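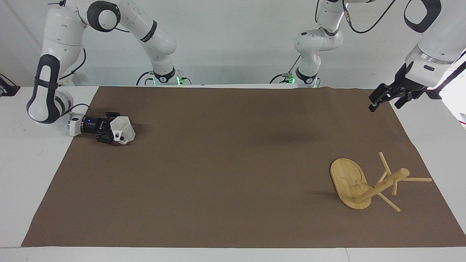
Ticket: Left/right swap in handover planner after calibration reload
Project: Turnmont bimanual cell
Component: planner, scene tracker
Opened: 28 April 2025
Status: Resolved, one follow-up open

Summary
After reloading the calibration file, the planner assigns pick targets on the left arm's side of the mat to the right arm. The right arm is already holding a part, so the request is rejected and the task stops with "no feasible arm". The left gripper is open and free the whole time.

Environment
Planner branch: batholm-stable
Tracker: Vellton scene tracker, fixed camera
Control loop timeout: 600 ms
Planning budget: 2000 ms per query

Steps to reproduce
1. Start the cell with both arms at the hover pose.
2. Close the right gripper on the white faceted part.
3. Place the bamboo stool on its side on the brown mat, on the left arm's side.
4. Reload calibration without restarting the planner.
5. Send the "approach stool" task.

Expected: left arm selected.
Actual: right arm selected, then rejected. Fails 7 times out of 7. With a full restart in place of step 4, it does not fail.

Log excerpt
[tracker] stool pose ok, frame=camera
[planner] arm_select: candidate=right
[planner] right: gripper occupied, reject
[planner] left: skipped, outside side mask
[planner] abort: no feasible arm

Comment 1
The fixed camera faces the robot, so image left is the robot's right. The side mask is built in robot base coordinates at startup. On reload it gets rebuilt from image columns and the mirror flag is not applied. The stool pose itself is correct in both cases. Checked by printing the transform before and after the reload.

Comment 2
Tried raising the planning budget. No change, as expected. The left arm never reaches the inverse kinematics stage.

Comment 3
Patch moves the mask build into the same function used at startup. Reload now calls it with the stored mirror flag. Ran the steps above 6 times with the patch, left arm selected each time. Also added a startup warning if the mask and the base transforms disagree on which side is which.

Follow-up
The tracker still fits one box around the whole stool, so the thin rods make the keep-out zone much larger than it needs to be. Approach paths to the seat are longer than they should be. Moved to a separate ticket, target July.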